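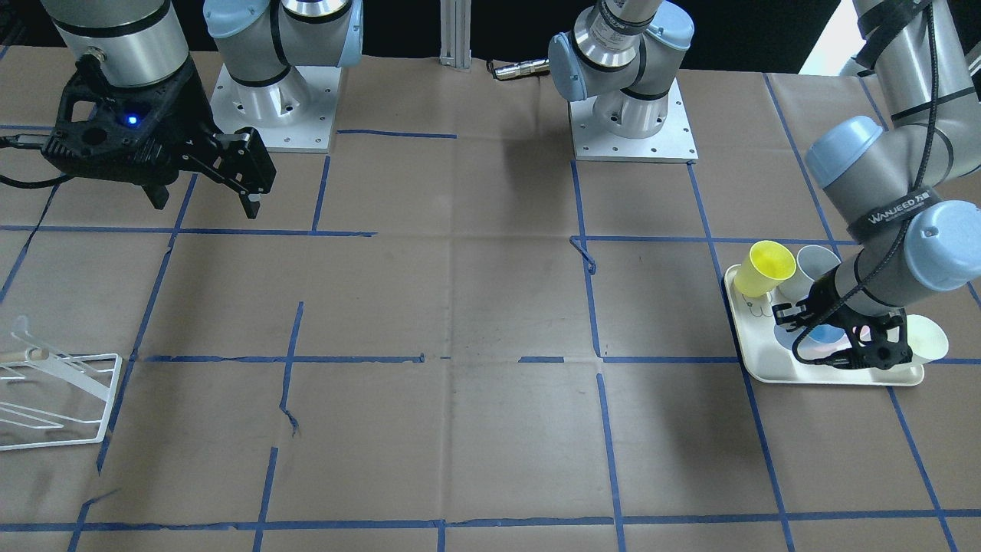
Unit 2: Gathering Demonstrations for a Two-Arm Task

Handout for the Vakgate robot learning course. Revised 25th January.

A policy trained by imitation only knows what its examples show. If every cup starts in the same spot, the policy will learn that spot. Most of the work in this unit is deciding what to vary and writing it down before anyone starts recording.

The task is moving cups between a tray and a wire dish rack. The tape grid on the table gives us names for starting positions. Rows are letters, columns are numbers. Log the cell of the tray and the cell of the rack for every episode — a tray on a line gets both cells.

Vary these between episodes:
Tray position and angle
Order of the cups
Cups upright or on their sides
Which arm makes the first move

Keep the lights and the camera mounts as they are. Changes to those go in a separate set.

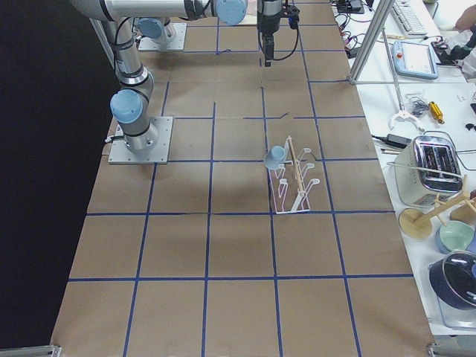
Kyei asked whether failed grasps should be thrown out. Keep them if the operator recovered and finished the task, and tag them "recovery." Delete an episode only if the recording itself is damaged or an arm had to be stopped.

The Sketent set from last May has 2,353 episodes, of which 844 were recorded with the rack in a single cell. Policies trained on that part alone did poorly once the rack was moved. Read the log for that set before you plan your own.

Start each episode with both grippers open and clear of the objects. Move at a steady pace. Long pauses end up in the data too, and the policy may learn to wait.

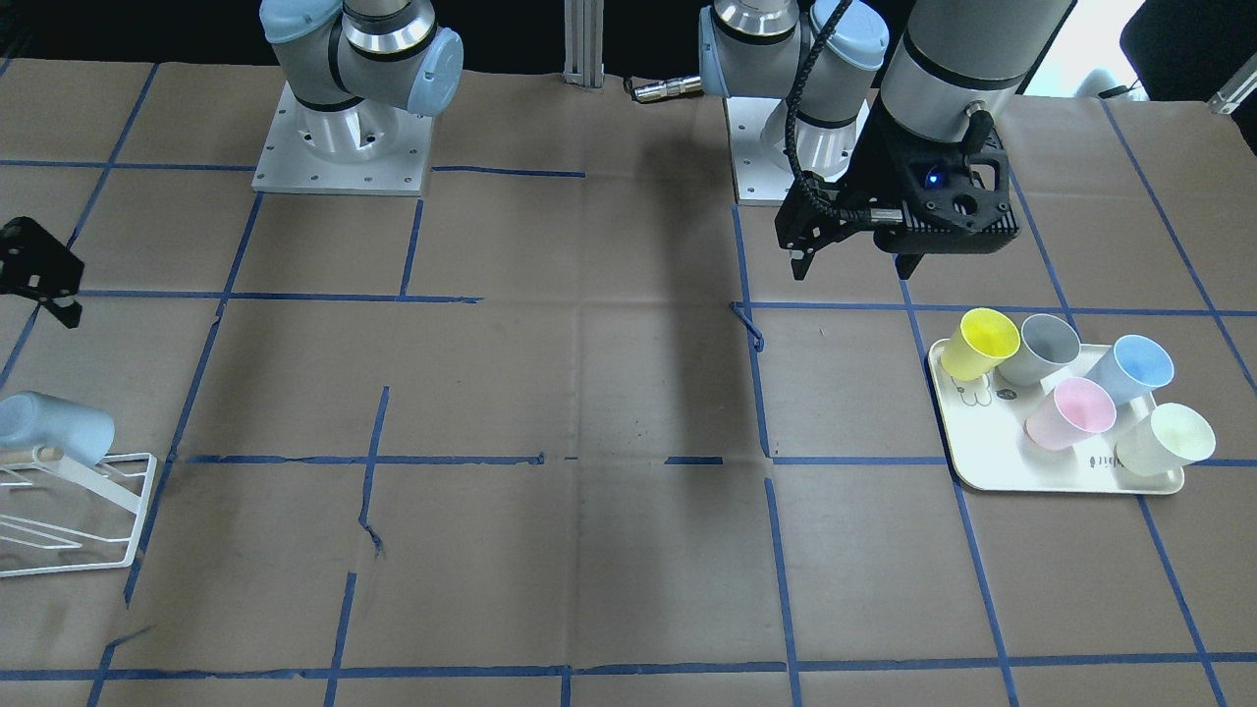
Figure 3. Tray with five cups, one more cup on the rack.

For next time: each pair hands in a plan of two pages at most, with a table of starting cells and the tags you intend to use. Name the files with your pair number first, then the episode number.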